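Notes revised 02/06/2018. Read with the worksheet on measurement error.

# Unit 4: Tone, exposure and the grey background

## 4.1 What a meter reads

A reflected-light meter measures the light coming back from a surface. It has no information about the surface itself. A white wall in shade and a grey wall in sun can return the same reading. The meter assumes that the area it measures should come out as a mid-tone, and sets the exposure to suit.

Two results follow:

- a mostly dark subject is given too much exposure, and the blacks turn grey;
- a mostly light subject is given too little, and the whites turn grey.

The usual correction is one to two stops, towards less exposure for dark subjects and more for light ones. Students often apply it the wrong way round. Check the direction before changing the setting.

## 4.2 Stops and ratios

One stop is a factor of two in light. If surface A returns four times as much light as surface B, they are two stops apart. The steps are even on a log scale, so the tone curve is plotted against log exposure.

In the Brerberg exercise, the card reads 571 units and the cloth 60. The ratio is 9.5 to 1, or a little over three stops. The second card reads 538. Its difference from the first is less than a tenth of a stop and can be ignored in print work.

The lamp reading of 3908 lies well outside this range. It should be left out of the average - one bright source will pull the whole exposure down.

## 4.3 Local contrast

Perceived tone depends on what lies next to it. A grey patch looks lighter beside black and darker beside white, although its measured value stays the same. Judge tones by reading them, and use the eye only for the final check.

An even background makes this easier to study. With no pattern behind the subject, the outline is carried by the difference in tone alone. Detail inside a very dark shape is a separate matter. It falls on the foot of the curve, where equal steps in light give small steps in tone, so fine ridges may be only just visible while the outline stays clear.

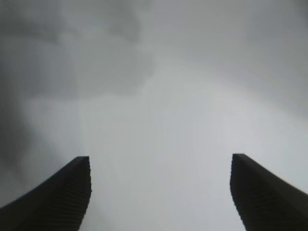

*Fig. 4.3. Near-black shapes against plain grey. Fine ridges show faintly on the inner edge of the left-hand one.*

Raising the exposure by a stop moves shadow detail up the curve. The background moves with it, so check that it still falls where it is wanted.

## 4.4 Exercises

1. Using the Furtună table, convert each pair of readings to stops. Give answers to one decimal place.
2. Sketch the tone curve for the Wirketti paper and mark the foot, the straight section and the shoulder.
3. Repeat exercise 2 for the Derero paper, which has a longer foot. State which paper separates dark tones better, and why.

Answers to exercise 1 are due before the November practical. Bring the sketches to the session.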